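Lettre d'information du réseau Wollamitz
Rubrique Équipements et services

Cellule bimanuelle Lelum : ouverture de l'offre d'évaluation aux services documentaires

Le réseau Wollamitz met à la disposition de ses établissements adhérents, à compter de décembre, une offre d'évaluation portant sur la cellule bimanuelle Lelum, commercialisée par la société Shehata. Cette offre s'adresse en priorité aux services d'archives courantes, aux secrétariats et aux unités de numérisation qui traitent des dossiers papier de formats hétérogènes.

La cellule se compose de deux bras robotisés fixés sur un même rail en aluminium, à l'avant d'un espace de travail fermé sur trois côtés. Chaque bras est équipé d'une pince. Le périmètre retenu pour l'évaluation se limite à la manipulation de chemises, de porte-documents et de feuilles volantes ; la reliure et l'agrafage en sont exclus.

La manipulation des chemises cartonnées a été examinée en premier lieu sur le site de Waltgate. Les couvertures souples se déforment sous la pression des doigts, et la prise par le bord demande un réglage propre à chaque type de fourniture. Le fournisseur livre à cet effet une bibliothèque de 35 profils de préhension, que l'établissement peut compléter lui-même.
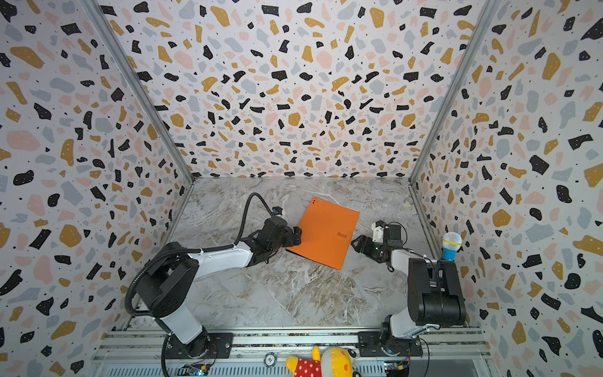

Shehata fait observer que ces profils ne dispensent pas d'une phase d'apprentissage sur les fournitures de l'établissement, et recommande d'y consacrer deux journées complètes avant toute mesure de cadence. La société précise que les chemises à élastique feront l'objet d'une mise à jour distincte, dont le calendrier n'est pas arrêté.

Le réseau a pris acte de cette réserve. La campagne conduite à Waltgate a porté sur 344 cycles, répartis entre chemises simples et porte-documents à pince. Les résultats détaillés seront communiqués aux établissements candidats avec le dossier technique. Il en ressort dès à présent que les porte-documents rigides se prêtent mieux à un travail à deux bras, l'un assurant le maintien de la couverture pendant que l'autre intervient sur la feuille. Les papiers de faible grammage appellent en revanche une surveillance, notamment lorsque plusieurs feuillets sont superposés. 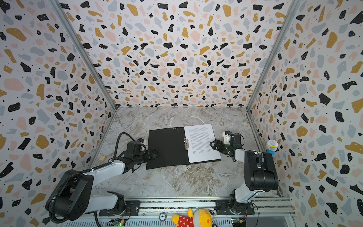

Cellule Lelum, site de Waltgate : maintien du porte-documents par le bras gauche, contact du bras droit avec la feuille.

L'offre comprend le prêt de la cellule, son installation, la formation des agents désignés et une assistance à distance aux heures ouvrées. La durée de formation est fixée à environ 40 heures par établissement. Restent à la charge de celui-ci l'alimentation électrique, l'aménagement du local et la fourniture des documents d'essai, qui ne devront comporter aucune donnée à caractère personnel.

Les candidatures sont à adresser au secrétariat du réseau au moyen du formulaire habituel, accompagnées d'un plan du local et d'un inventaire des fournitures à traiter. Une permanence téléphonique est assurée le jeudi matin pour toute question relative à la constitution du dossier. Les établissements ayant déjà bénéficié d'un prêt de matériel au titre de l'exercice en cours peuvent présenter une demande, qui sera examinée dans la limite des créneaux disponibles.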